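3.2 Workstation layout and upkeep of the hand-held grippers

The Lirnura cell is built on a raised, carpeted platform divided into numbered stations. Each station holds one table, and the operator works across it with a pair of hand-held grippers. All stations follow the same plan, so that a gripper set may be moved from one to another without changes to the recording software. Power and signal cables run from the grippers to the floor — a choice made early in the project, when battery packs proved too heavy for long sessions.

Before each session the operator opens and closes both grippers fully and compares the reported opening with a stored reference. A short grasp on a round object follows. Fruit serves well for this purpose, as uneven closing tends to make it roll.

Figure 2. Station 6 in use: (a) two-handed grasp of an orange; (b) fingertips closed on a fold of plush fabric.

(a) 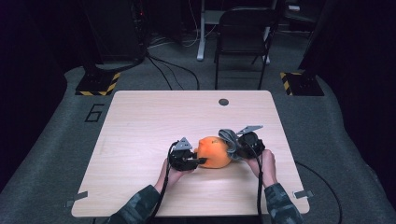 The reference is renewed whenever a finger has been changed. Over the period covered here the Wistlow site logged 554 sessions, of which 495 passed the opening check at the first attempt. Most of the remainder were put right by cleaning the pivots and tightening the finger screws. Cable faults were fewer but took longer to trace, and a spare cable is now kept with each gripper set.

Soft objects place a different demand on the mechanism. The fingers must meet evenly at the tips if they are to hold a thin fold of cloth, and play in the linkage that would go unnoticed on a firm object can let the fabric slip. The bushings are therefore checked by hand every two weeks, with the gripper unplugged. Finger pads are inspected at the same time for worn edges and stray fibres, and a pad is replaced once the wear reaches its gripping face.

(b)

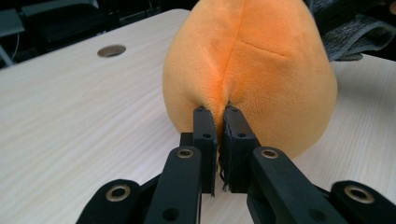

Latrice Yazzie, commenting on an earlier draft, held that a fixed interval was too blunt a rule, and that pads used mainly on fabric should be inspected after every session. Her proposal was adopted at Wistlow in February. Bushings remain on the original schedule.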